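1 Feb 2023

Last week I went to the open day at Wemton, the automation workshop on the industrial estate behind the station. Cornel Lazăr had two tickets and his brother Dorin couldn't make it, so I took the spare. I was expecting big yellow arms behind fences. There was one of those, but it was switched off.

Most people ended up round the desk demonstration. Oana Hodoroagă ran it, with a laptop showing the view from the camera at the robot's wrist. The job was tidying a desk with ordinary things on it. She said they change the layout between runs so the arm can't rely on things being where they were last time. 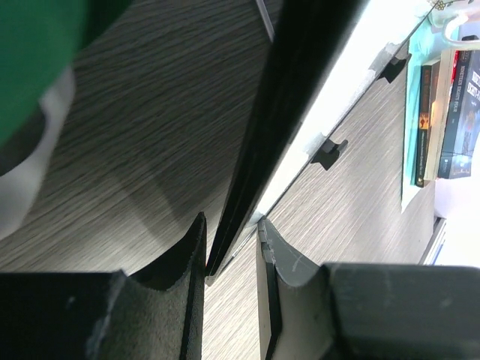

*The wrist camera's view of the desk, gripper open. Orwell is over on the right with the other books.*

It was slower than I'd thought it would be. Each run was given 3 minutes, and a man next to me said he could have done it in ten seconds, which Oana took well. She told us they had recorded 149 runs since the project began, 34 of them in January. I asked what it found hardest and she said anything see-through or shiny.

Arturo Cattaneo then gave a short talk upstairs about grippers and passed a few worn fingers round. They were lighter than they looked. Tea was in the corridor and ran out early.

The next open day is in March. Parking is £3 if you use the Worance car park, and the 21 bus stops outside. I'd take the bus.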